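Wetland restoration at Grellham — progress report for the second period
Date: 10/13/21
Prepared by: Kenna Cairns, for the Savchuk fund

In this period we finished the planting on the north side of the Grellham marsh. We put 2000 reed and sedge plants into the ground, and 564 young alder trees along the old ditch. The trees came one week later than the nursery had promised, so the team worked first on the reeds, where the ground is softer.

Four of the ten small dams are now closed. The water behind them stands higher than in spring, and the peat at the surface stays dark and wet also after dry days. The other six dams need heavier wood, which we ordered from Vetent in September.
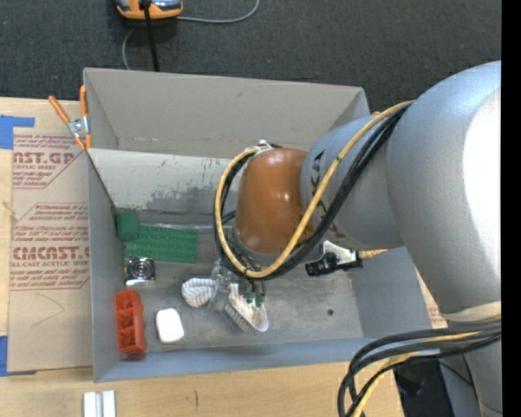

Will the remaining dams be ready before winter?
We plan to close them in November, if the access track can carry the truck. If the track is too soft, we will wait for the first hard frost and inform you about the new dates.

Grazing is still a difficulty. Deer come in from the east side and eat the tops of the alders. We have put up a low fence there, but it needs to be higher — the cost is covered by the reserve and we do not ask for additional money.

The water level readings are kept in Codum, and your office has access with the same password as before. Two readings from August are missing, the logger had a weak battery. It has been changed.

In the next period we will close the remaining dams, replace the dead alders and count the breeding birds together with the farmers on the south side.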